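How I strip down an old desktop PC for spares

11/01/2022
By the Grultard workshop blog
14 shares | 3 comments

I've taken apart a fair few old towers since I started filling the back shelf with bits, and I still enjoy it more than I probably should! The one I'm using for this guide came out of an office clear-out at Rosstead last August, and it's a good one to learn on (big case, plenty of metal, cables absolutely everywhere).

Pull the plug, hold the power button in for a few seconds, then lay the tower on its side and take the side panel off. Before you tug at anything, have a proper look at what the cables are doing. On mine you've got thick black ones, bunches of red, orange and yellow power wires, and the light blue SATA cable winding through the lot.

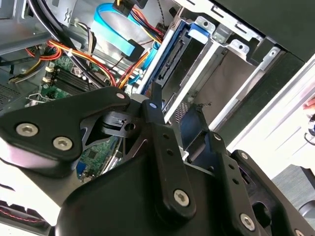
Plitov reckons you should label every single cable before unplugging it, even if you're only after the memory, and that masking tape and a biro will do. Fair point, and I do it when the machine's going back together. For spares I just take a few snaps on my phone.

SATA plugs often have a little metal clip, so squeeze that first and pull on the plug, never the cable. Once the data cables are out of the way you can get a look at the drive cage. Ours is plain grey metal, all slots and tabs, and some of the edges on these are sharp, so I wear thin gloves. Give yourself 20 minutes for this bit if you've not done it before. 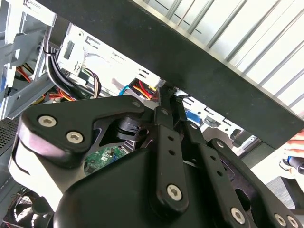 The drive-bay cage, with its slots and tabs.

Memory next, my favourite job because it's so easy. Push the latches at both ends of the slot outwards and the stick pops up by itself. Hold it by the edges and put it straight in an anti-static bag. The processor takes a bit more care: heatsink off first, then lift the lever, open the frame and raise the chip straight up with your fingertips. Don't touch the gold contacts in the socket! I keep a Lombardi tin handy for the screws.

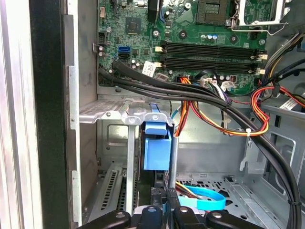
Photo: Grultard workshop

With the slots and socket empty, I leave the board where it is for a while and sort out what I've got. Big power connectors have a catch on the side, and you need to press it right in while you wiggle the plug. If it won't shift, stop and check the catch again.

The power supply comes out last for me. On most towers it's held by screws at the back of the case, so keep a hand under it as you undo them.

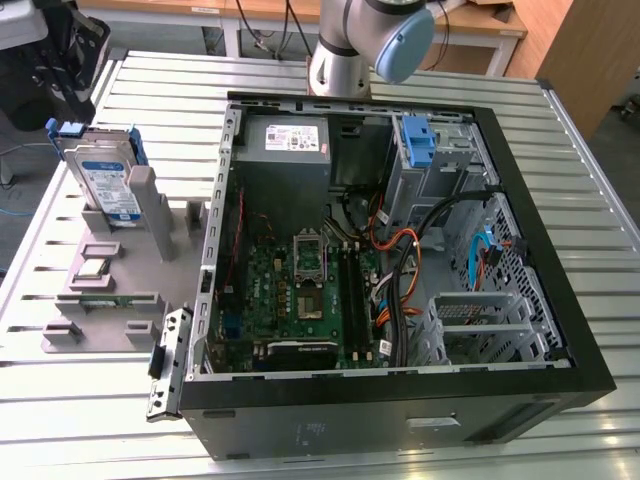 Whatever you do, don't open the power supply itself. It can hold a nasty charge long after it's been unplugged, and there's nothing in there I'd want anyway. Mine go on the shelf whole, with a sticky note saying which machine they came from.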